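Febrero · Fanni Vass · Lectura: 2 min

Olanum, pintura mate para suelos interiores

¡Por fin un color que aguanta pisadas! Olanum se aplica con rodillo en dos manos, apenas huele y cubre de maravilla. El bote lleva la referencia 429.

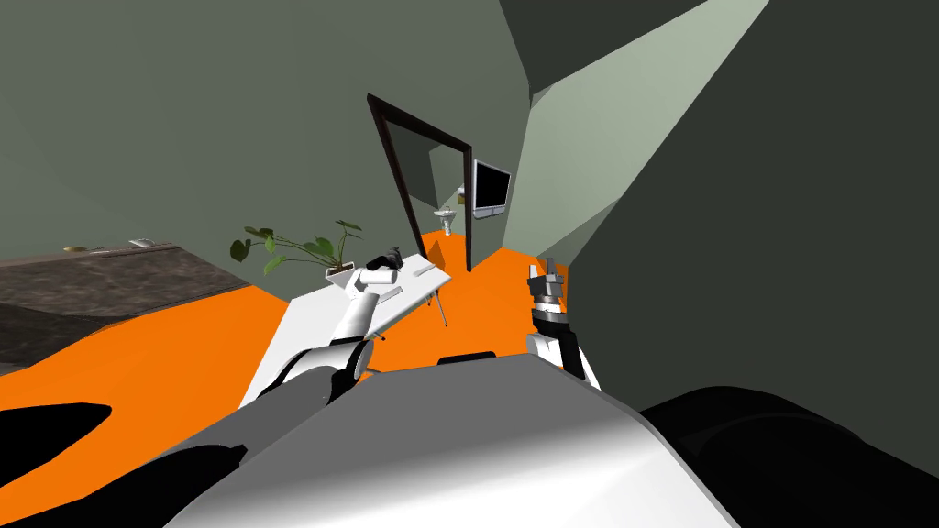
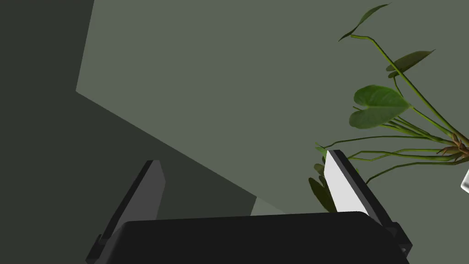
El tono se elige pensando en las paredes, y ahí la carta Fallari da mucho juego. A mí me encanta un naranja vivo en el suelo con paredes gris verdoso, como en la primera imagen (¡qué alegría de cuarto!).

Contacto · © Olanum · Volver arriba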